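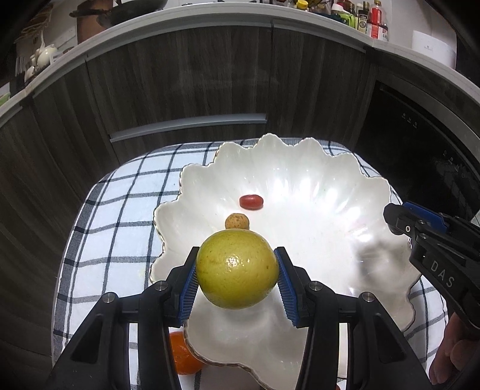

Fruit over the white scalloped bowl

Standomo 2,000 Portable Drop Tank

I've been selling fire gear out of Siddale for a good while now, and the question I get most from rural departments is which drop tank to buy. My answer is usually the Standomo. I carried one on our tanker before I ever stocked them, so I'm partial, but I'll give you the bad with the good.

It holds 2,000 gallons in a folding steel frame, with a vinyl liner you can get in red or yellow (get the yellow, it shows up a lot better at night when somebody's backing a tanker toward it). Two people can have it off the rack and open before the first load shows up. I've done it alone once, on gravel, and I don't recommend it! The whole thing weighs 130 pounds dry, and it's an awkward 130.

The drain sleeve is my favorite part. It's long enough to reach past the frame and it ties off with a strap you can work in structure gloves. The old Halonen tank we had used a little drawstring, and every winter it froze into a knot – we cut it off more than once.

Now the gripes. The corner pins are on short lanyards and they'll snag if you fold in a hurry. The liner ties could be beefier too. Martti Rissanen over at Planden swapped his for webbing loops and hasn't touched them since, so I keep a bag of those loops behind the counter. Just ask and I'll throw a set in.

Put a ground tarp under it. Please. One chunk of crushed stone and you're patching the floor of a brand new liner. Tarps are sold separately, and so is the low-level strainer.

Red ships from stock. Yellow is back ordered and the next batch is due in March. Shipping is a flat 300 dollars on a full tank, liner only goes regular ground. If you're measuring for a side rack, call me first – the folded size changed a little with this version and I'd hate for you to build it twice.

Page updated February 2026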